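Course Handout 6: Notes to the Lab Visit, Bimanual Manipulation
Module: Handling and Gripping, second part
Prepared by Mwajuma Khaemba

Read before the written report is started. The visit took place in April at the Sirkovton site. Attendance was split into 2 groups, and the groups did not see the same runs. Where the two groups were told different things, the version in these notes is the one to use.

6.1 Purpose of the visit

Lectures 3 to 5 treated the single arm: one base, one wrist, one gripper, one object resting on a fixed surface. The visit dealt with the case where a second arm takes over the role of the surface. The object is then supported by something that can move, that has its own position error, and that closes on the object with its own force. Most of the difficulty in the report questions comes from this change.

The demonstration was given by Ott Dzene. The talk covered the work area, the objects, the cameras and the handling of objects between the grippers. The safety talk given at the door is not part of the examinable material.

6.2 Work area

The station is a plain beige table with the two arms reaching over it from the near side. Both arms belong to one body. This matters for the kinematics. On a station with two separately bolted arms, the transform between the bases is measured once and then treated as constant. On a body of this type the transform between the shoulders is also fixed, but the body as a whole has to be located relative to the table. An error in that second transform affects picking from the table. It does not affect the relative position of the two grippers, which depends only on the joint readings of both arms and the geometry of the shoulders.

Keep the two error sources apart in the report:

Error type A: body to table. Enters when an object is picked from or placed on the tabletop.
Error type B: gripper to gripper. Enters when both grippers act on the same object in the air.

Several reports last year added the two together for every step. This overstates the error for the in-air steps and will lose marks.

6.3 Objects

Small household-type containers are used. They are convenient for teaching since their shape is close to a body of revolution, so the yaw angle of the object can be left out of the first version of the grasp plan. It comes back as soon as the object carries a mark that has to face a given way.

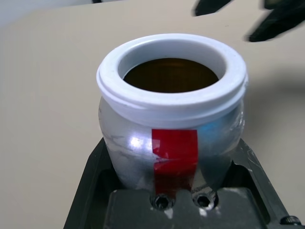

Fig. 6.1. Open jar with white collar and red tape on the front, base seated in the black fixture. Wrist view.

Consider the jar in Fig. 6.1 as a grasp problem. There are two candidate bands for the fingers: the body and the collar. The body is wider through the middle than at the base. A pair of flat fingers closing on a bulged surface makes contact over a short height only, and if the contact is above or below the widest point, the normal force has a vertical component. Below the widest point this component pushes the jar up. Above it, the jar is pushed down. The collar has a steeper outer face and a step, which gives a better defined contact height, but it puts the grasp at the top of the object and leaves the full height of the jar hanging below the fingers.

The surface finish is a second point. A frosted, semi-translucent body gives highlights that move when the camera moves. A depth estimate taken on such a patch is not to be trusted. Tape of a strong color on the body offers an area with stable contrast, and a vertical strip also gives an angular reference about the jar axis. The same argument applies to printed stripes and arrows on other objects.

An open jar must also be kept upright if it has contents. For the report, take the tilt limit as a constraint on the whole path, including the approach and the retreat.

6.4 Cameras

Each wrist carries a camera in a white housing. There is also a view from the head position looking down over both arms. The head view gives the layout: which object stands where, and whether the arms are clear of each other. The wrist view gives the local detail during the last part of the approach.

Points from the discussion:

The head view is blocked by the arms exactly when the grippers come together. Plan for this. The planner should not need a fresh head view in the last stage.

The wrist view loses the object as the fingers close around it, depending on object height. With a short object most of the side face is hidden by the fingers.

Cables to the wrist run outside the arm in loops. Slack is needed for wrist rotation, but slack has to go somewhere. In the collision model the cable should be given a volume. A model with links only will accept poses in which a loop touches the other arm.

6.5 Two-arm holding
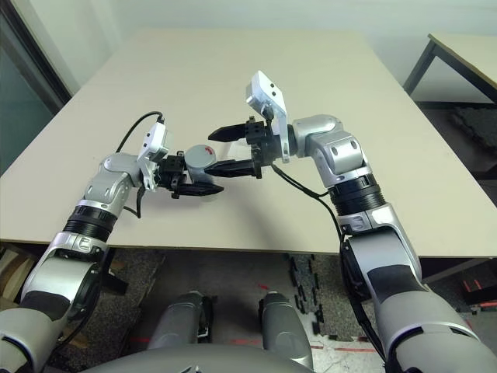

The simplest plan for passing an object from one gripper to the other has five stages, and the numbering below is used in the report questions.

Stage 1. Giving arm holds the object at the meeting point.
Stage 2. Receiving arm approaches with open fingers.
Stage 3. Receiving arm closes. Both arms now hold.
Stage 4. Giving arm opens.
Stage 5. Giving arm retreats.

Stage 3 is the critical one. With both grippers closed, the arms and the object form a closed chain. Any error of type B is no longer a free displacement and appears as internal force in the object and in the wrists. With stiff position control on both sides, a small error can give a large force. Three remedies were discussed in the lecture: make one arm compliant, make the fingers compliant, or shorten the time in Stage 3. The last one reduces the duration of the load and does nothing for the peak value. Several students wrote the opposite in the pre-visit sheet.

For a short cylinder the finger geometry is restrictive. Two parallel grippers that approach from opposite sides in the same horizontal plane compete for the same band of the side face. Options are to offset the grippers in height, to rotate one wrist so that its closing direction is at a right angle to that of the other, or to have one gripper hold near the tips and leave the far half of the circumference free. State which option you assume before starting any calculation.

6.6 Selection of the meeting point

The meeting point should be chosen before the pick and not after it. Conditions:

a) Within reach of both arms, with margin at the elbow and wrist joints. A pose at a joint limit is reachable but leaves no room for correction.

b) High enough that the lower finger of either gripper clears the table during approach and retreat.

c) Away from objects standing on the table.

d) Close to the middle plane of the body, unless a standing object or the shape of the load gives reason to move it.

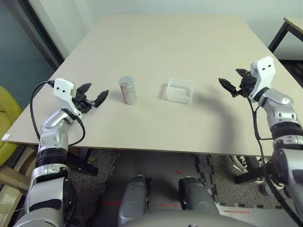
Condition c) is the one that tends to be forgotten in paper exercises, where the table is drawn with one object on it. A tall slim object is knocked over by a light touch above its center of mass. A light box slides instead. The clearance for the two cases should therefore be judged differently. For the report, use a cylinder of the type shown in the demonstration and an open box to its right, and sketch the swept area of both forearms in plan view. A sketch by hand is accepted. Indicate the direction in which the open fingers point at the start pose.

Shadows were raised by one group. With lighting from above, the arm throws a shadow over the part of the table it works on. A color threshold set with the arms withdrawn may fail with the arms extended. Calibrate with the arms in a working pose.

6.7 Rotation between grippers

If one gripper holds the object and the other turns about the object axis, the same arrangement serves for turning a lid against a body, or for bringing a mark round to a wanted angle. A wrist has limited travel, so a large rotation is done in steps: close, turn, open, turn back, close again. The holding arm carries the object throughout. Re-closing shifts the object slightly each time, and the shifts are not guaranteed to cancel. The mark on the object is the only external check on the total angle.

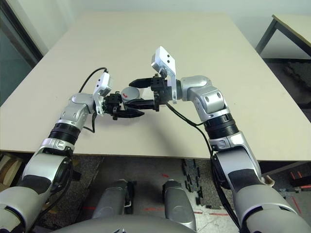
Fig. 6.2. Both grippers at the gray round object, fingers pointing toward each other. Head view.

In Fig. 6.2 note how much of the object is taken up by the fingers. The red mark on the object remains in view from the head position in this pose. Whether it remains in view after a given rotation is part of question 3.

6.8 Questions for the report

1. For each of the five stages in 6.5, state whether error type A, type B, both or neither applies. One sentence of reasoning for each.

2. For the jar in Fig. 6.1, compare a grasp on the body with a grasp on the collar. Include the direction of the contact forces. No numbers required.

3. A round object is turned in steps as in 6.7. Derive the number of steps for a full turn as a function of the usable wrist travel. Then state for which angles a single mark can be seen from the head camera if the object is held as in Fig. 6.2. State your assumptions on the blocked sector.

4. Propose a meeting point for the layout in 6.6 and check it against conditions a) to d).

5. Give one change to the collision model that would account for the external cables.

Weighting: 20 points in total, with questions 3 and 4 carrying the larger share. Hand in under course number 2815. Group reports are accepted for 2 students at most, and both names go on the first page.

6.9 Reading

Course script, chapter on closed kinematic chains, including the worked case with one compliant arm. The Baudry exercise sheet on parallel grippers covers contact on curved surfaces and is useful for question 2. The Turton sheet uses a different sign convention for wrist rotation; convert before comparing results. Notes from the earlier visit to Wedoria deal with single-arm stations and are not needed here.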